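Shared kitchen meeting, February
Minutes by Hiyori Yoshida (my turn again, so blame me for the spelling)

We started at 8, well, a few minutes past, with tea. Last month's minutes were passed without a fuss, although Antoniadis would like it noted that he did return the big casserole dish. Noted!

1. Cupboards
The upper cupboards are packed so tight that I'm scared to open the left one. We went back and forth on this for a good while and agreed that each household gets one shelf, plus the narrow one by the window for guests. Anything you haven't used since summer goes home with you. Lusine asked if that includes the fondue set. We voted, and yes, it does (sorry, Lusine).

2. New shelf
I priced the Ekby shelf again and it still comes in under 30 with the brackets. Everybody was happy with that. Ello will put it up, and I'll hold the level and give advice.

3. Crockery
This took up most of the evening. We've got far too many odd bowls and cups between us, so we're sorting through them on the counter and anything up for grabs goes in the blue bin. Take what you like, just ask first if it's one of the patterned ones, some of them came from somebody's grandmother. Please wrap glass in newspaper before it gets carried anywhere. I've got roughly 15 old papers by my door if you need them.
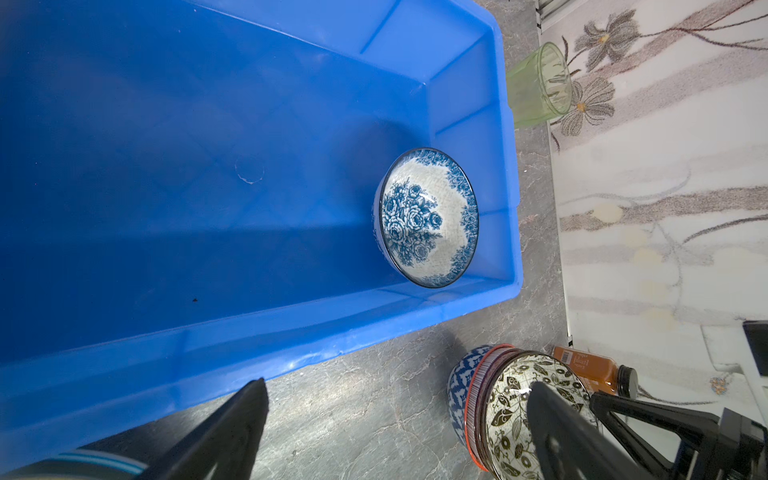

Crockery sorting on the kitchen counter, with the flowered bowl in the blue bin

I've already got my eye on the one with the blue flowers inside, and I'm saying so in the minutes so it's official.

4. Any other business
The sponge rota is back on the fridge. Ello wants a hook for the oven gloves and can have one. Lusine is bringing cake next time.

We finished at 9:13. Next meeting is same time next month, and please bring your own mug.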